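Plastic pipe fitting

A plastic pipe fitting is a moulded piece used to join, turn, branch, narrow or close off a run of plastic pipe. Fittings of this kind are found in nearly every home, under the sink, behind the bath and out in the garden, and they are also much loved by hobbyists, who build everything from cloches to puppet theatres out of them. The word covers a large and rather friendly family of shapes, and most people who have ever mended a drip at home will have met several of its members without learning their names.

Materials

The commonest material is PVC, usually white or grey, which is stiff, light and easy to cut with an ordinary fine-toothed saw. Softer plastics are used where a pipe has to bend a little or carry hot water. Colour is a poor guide to what a fitting is made of, and the markings moulded into the side, small and hard to read as they often are, should be trusted before the eye.

Common shapes

The plain coupling, or socket, joins two lengths of the same width in a straight line. The elbow turns a corner, either squarely or in a gentler sweep. The tee lets a third pipe join from the side, and the cross, seen less often, lets in a fourth. Caps close an open end from the outside and plugs do so from within. Reducers bring a wide pipe down to a narrow one, and many of them have a flared mouth, so that people meeting one for the first time tend to take it for a funnel (and a good few have ended their days as exactly that, in sheds and sculleries up and down the country).

Joining

There are three usual ways of making a joint. Push-fit joints rely on a rubber ring inside the socket and can be pulled apart again. Threaded joints are screwed together, generally with a wrap of tape. Cemented joints are made by brushing a solvent on both surfaces and pressing them home with a small twist, and these are meant to be permanent, so it is well worth putting the whole run together without cement beforehand and marking each joint with a pencil line.

The work surface 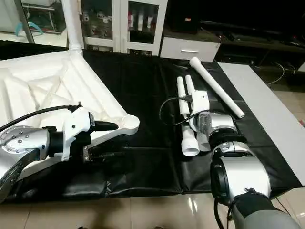 Laying out the parts before joining them is a habit that every older handbook recommends, and it costs very little time. A kitchen table or a workshop bench will do nicely, provided there is room for the longest piece and something over the top to catch drips of solvent and the fine white dust that comes off the saw. Plastic sheeting is the usual choice, and it need not be pulled smooth; a wrinkled black sheet serves perfectly well, and white pipe and white fittings show up against it very clearly, even a long pipe left lying on the diagonal. Newspaper is cheaper but sticks to wet cement.

Storage

Pipe is best kept lying flat and supported along its length, out of strong sunlight, which makes some plastics brittle over the years. Fittings are happiest in shallow drawers or lidded tubs sorted by width first and shape second. Rubber rings should be kept clean and away from oil, and a ring that has gone hard ought to be thrown out, however new it looks.

See also

Guttering; Solvent cement; Plumbing; Garden cloche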